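4. Workplace effects at Castel

The canteen at Castel serves 1178 breakfasts in a normal month. The toast station was chosen for the trial as its steps are short and always the same. Before September it was staffed by one person for the whole shift. In our plan the robot loads and unloads the bread, and the attendant stays at the table to set up, watch and correct.

We interviewed 14 staff. Three expected to lose hours. Most of the others asked who would be blamed for burnt toast, a point the Castel job sheet does not cover. The attendant's grade is unchanged, although the work now includes fault reports.

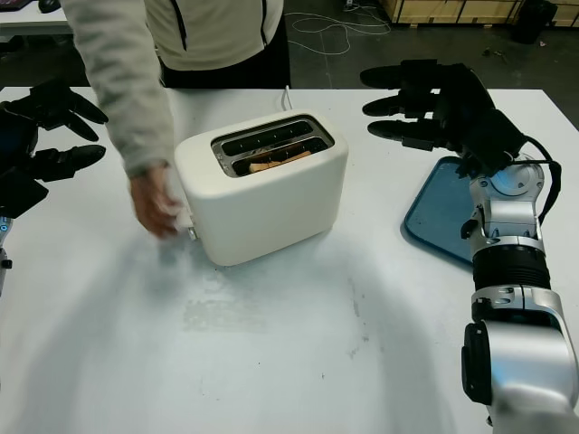
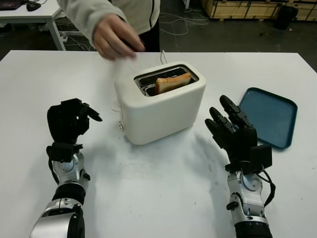 Toaster, tray and both robot hands, with a person at the far side of the table.

Perrine Mallet
Student, report author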